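Section 4: Setting Up the Wire Shelf and Basket on a Tabletop 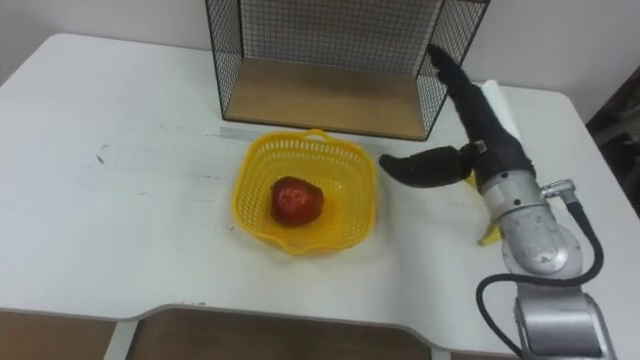 Fig. 4. Basket with one apple, placed in front of the mesh shelf.

Revised 29 Jul 2026 by Samina Tarar

The Drosar mesh shelf is sold as a ten-minute job. I have put together more of these than I care to remember, and I don't believe in the ten minutes. Allow longer, clear the table first, and ignore the cheerful little drawing on the carton, which leaves out the base panel entirely.

Before you start

You need the black grid panels, the light wood base panel, the bag of clips and a yellow basket. The bag should hold 16 clips. The packing slip says 17. Moataz El Sherbiny asked the supplier about the missing one in June and was told it was a spare, so make of that what you will. If your bag holds fewer than 16, stop and ask for another.

Wipe the tabletop before anything goes on it. Old gray streaks and scuffs on a white top will mostly stay where they are, whatever the label on the spray bottle claims. You are after crumbs and grit.

4.1 Building the shelf

1. Lay the base panel flat on the table, better side up. Both sides are supposed to be the same. They rarely are.

2. Stand the back panel along the rear edge of the base and clip it at the two bottom corners. Leave the clips a little slack.

3. Add the side panels one at a time. Line up the vertical edges before you press the clips home.

4. Check that the front is open. It sounds too obvious to print, but the panels look much alike and we have had one shelf come back for repair with mesh on all four sides.

5. Press every clip firmly shut, then push gently on one upper corner. A little give is normal. If the whole thing leans, open the clips on that side and repeat step 3.

CAUTION: Cut wire ends can be sharp. Run a cloth along each edge before you use bare fingers. The leaflet describes the edges as "hand friendly." Babar Satti has a bandage that says otherwise.

4.2 Placing the shelf

6. Slide the shelf toward the back of the table and leave a small gap before the wall. Lift it by the base, never by the mesh.

7. Leave enough clear tabletop in front for the basket. If you can't set the basket down without it touching the front of the base, the shelf is too far forward.

8. Look at the base from the side. All of it should sit on the table, with no corner hanging over.

NOTE: The Orivine catalog suggests fixing the base with sticky pads. I have yet to see a set that lasted a summer, and they leave a mess behind. The shelf stays put well enough without them if nobody leans on it.

4.3 The basket

9. Set the basket in front of the shelf with its raised handle toward the back. The handle is then out of the way when you reach in for fruit.

10. Put one apple in and slide the basket a few inches each way. It should move without catching. If it drags, check underneath for grit.

11. Add the rest of the fruit in a single layer. You can pile it higher, and the catalog certainly does, but the apples at the bottom bruise and they are always the last ones anybody finds.

NOTE: The holes in the sides let air through. I am not convinced this keeps fruit fresh for an extra week, as Neema Nzioka was told in the store. It does make the basket easy to rinse.

CAUTION: The small handle is there to steady the basket. Don't carry a full load by it. Put both hands under the rim.

4.4 Loading the shelf

12. Put heavier items on the wood base, toward the back. Jars and cans are fine.

13. Keep wet things off the wood. If something spills, wipe it up and let the panel dry before you put anything back.

14. Hang nothing from the side mesh until you have tested it with something you don't mind dropping. The carton shows a hanging mug. Try a dish towel.

If something is wrong

Shelf rocks: lift it and look for a clip trapped under the base. Then suspect the table.

Clips pop open: the panels are out of line. Squeezing harder will only crack the clip.

Basket won't sit flat: take out the fruit and try it on another surface. A basket with a warped floor should go back to the seller, and hold on to the receipt, because they will ask.

Replacement clips are listed under part 300 and the base panel under part 200. Wycliffe Wanyama keeps the current order form. Continue to Section 5 for cleaning.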